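Desktop computer teardown

A desktop computer teardown is the taking apart of a desktop computer into the parts it was built from, usually so that those parts can be tested, reused, repaired or recycled. The word covers everything from pulling a single stick of memory to stripping a tower down to bare sheet metal. It is one of the most rewarding jobs in all of hobby electronics, since a full-size tower is built to be opened – much of it comes apart with one screwdriver and a pair of patient hands.

Background

The tower case as most people know it was made for upgrades. Owners were expected to add memory, swap a drive or fit a new expansion card, so makers used sockets, slots and clips where they could have used solder. That same openness makes the old office tower a wonderful thing to take apart decades later. Repair clubs, school workshops and refurbishing firms all use them for teaching.

Among refurbishers, the bench handbook by Fenna Baert and Tariq Swati, written for the Treloar repair workshops, is often passed from hand to hand. It treats the teardown as a reading exercise: the student looks into the case first, names what can be named, and only then picks up a tool. The Cilov reuse center adopted the handbook in March and runs a beginners' bench from it, with a stock of 57 retired towers.

Layout of the case

A tower is normally laid on its side for the work, with the open side up. This puts the motherboard flat at the bottom like the floor of a shallow box, and everything plugged into it can be lifted straight up. Lying the case down also takes the weight off heavy parts such as the power supply and any large cooler. 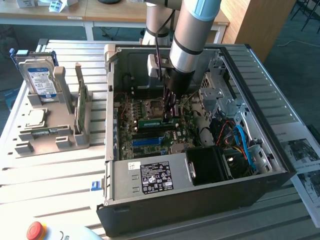 Most of the interest gathers in the middle of the board, where the processor and the memory live close together. Memory sits near the processor because the signals between them have to travel quickly, and shorter tracks make that easier. Expansion slots lie farther off, lined up with the openings in the back of the case so that a card's connectors can reach the outside. The ports for the keyboard, network and sound share that same rear edge.

The power supply is a sealed metal box with its own label giving voltages and limits. It is removed whole and never opened by beginners, as the capacitors inside can hold a charge after the plug is pulled. The drive cage is usually where the cables end up in a knot. Power leads follow a color code that has stayed pleasingly steady over the years: in the usual desktop supply, red carries 5 volts, yellow carries 12 volts and black is ground.

Order of work

There is no single correct order, but most guides agree on the general shape of it. The machine is unplugged and the power button held down for a few seconds. The side panel comes off. Cards and data cables are next, then drives, memory, the cooler and the processor, and the motherboard and power supply last. Boris Halás, who taught the subject at Kurkanine for many years, liked to take the memory out early, and his students tend to do the same.

Memory modules are held by a latch at one or both ends of the slot. The latch is pressed outward and the module rises a little, after which it can be drawn out by its edges. A notch in the row of gold contacts stops it from going back in the wrong way around. Different generations have the notch in different places, so a module that refuses to seat should be checked against the board's manual before any more force is used.

The processor needs the most care. In many sockets a lever releases a metal frame, and the chip then lifts out with no pulling at all. The silver top that people think of as the processor is a heat spreader, a metal lid fixed over the silicon to carry heat up into the cooler. On sockets where the fine contacts are in the board, a cover should go back over them once the chip is out – a bent contact is miserable to straighten.

Sorting the parts

A good teardown depends a great deal on where the parts go once they are out. Loose boards stacked on a table scratch each other and get mixed up, and a parts tray solves this beautifully. Flat pieces get recesses, thin boards get slots, and drives can be stood on edge to save room. Anyone coming back to the bench after lunch can tell at a glance what is out of the machine. 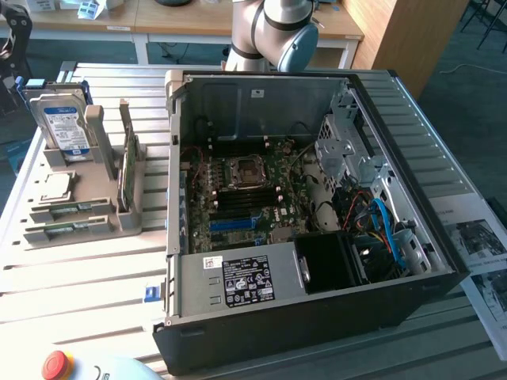

An opened tower beside a parts tray; two memory modules lie in the slots at the front of the tray.

Mehwish Virk, in her notes for the Pranon workshop, suggests giving screws their own small dish for each stage of the work. Case screws and drive screws look alike but often have different threads, and putting a coarse screw into a fine hole can ruin a drive mount. She also recommends keeping printed steps within reach of the bench, which many learners find easier to follow than a video.

Static and safety

Static electricity can damage a chip without leaving any mark. A wrist strap clipped to bare metal on the case is the standard protection, and touching the metal chassis often is a fair second best. Boards are held by their edges. The folded edges of cheaper cases can be surprisingly sharp, so thin work gloves are popular for the sheet-metal stage.

Reuse and recycling

Memory and hard drives are usually the first parts to find a second home. Drives should be wiped before they leave the bench. Arsalan Sandhu's survey of the Cilov bench, dated 7/7/18, logged 200 working memory modules saved for reuse, and he writes about each batch with real delight. Boards past saving go to a recycler for their copper and small amounts of gold, and the steel case can be melted down with other scrap.

See also

Motherboard
Computer case
Hard disk drive
Electronics recycling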